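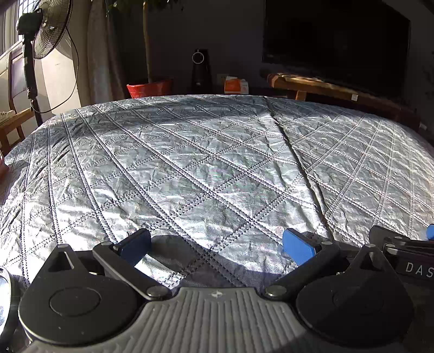
Silver bedspread, diagonal quilting.

karnum_87
Shell is puckering between the seams. Tumble dry on low, or line dry only?

Goossens
Line dry. Metallic finishes crack with heat.

marnam9
Disagree. Low heat for 9 minutes, then hang it. Line drying alone leaves the batting clumped.

Goossens
Depends on the batting. Diamonds that size hold it in place - mine has never shifted.

karnum_87
Label says polyester fill. I'll line dry and check the seams.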